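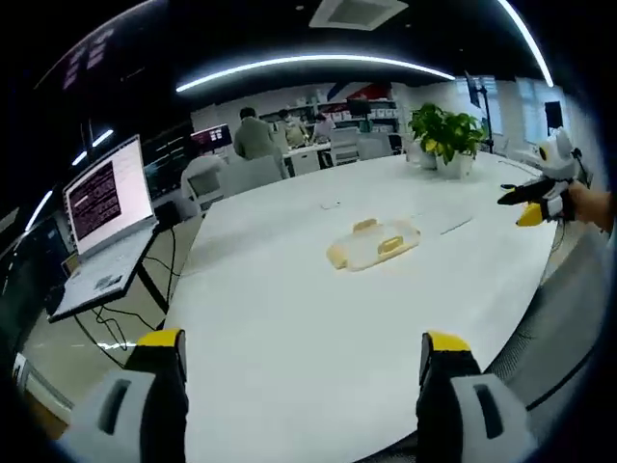 Our group set out to test a claim printed on nearly every flyer at the Dridstead farmers' market: that food grown nearby stays fresh longer than food from the store. I doubted it going in, and after a month of work I still do, though for different reasons than I started with.

**Method.** Rosângela Dantas and I bought lettuce from 11 stalls and from the Sayce supermarket in April. We kept all of it in the same refrigerator and scored each head every evening on a 5-point scale for wilting and browning. Rónán Cullinane ran the shopper survey, which got 224 usable answers out of 314 handed in. The rest skipped the page on storage.

## What the scores can and can't say 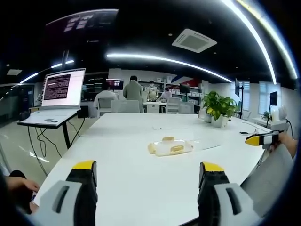
*2 min read*

Market lettuce did score better in the first few days. By the end of the week the two groups were so close that I wouldn't bet lunch on either one. The flyers don't mention a time limit.

There is a bigger problem. We never found out when the supermarket lettuce was picked. Sayce wouldn't tell us, and two stallholders gave us a harvest day that changed when Rosângela asked again. "Local" may only mean "picked more recently," and our data can't pull those apart.

The scoring was also done by people who knew which head was which. We covered the labels for the second batch, and the gap shrank. Rónán thinks that batch was just better lettuce — maybe so, but I would throw out the first batch before I threw out the second.

**Survey.** Most shoppers said they believed the claim. Few had ever compared. One wrote "you can taste it," which was not the question.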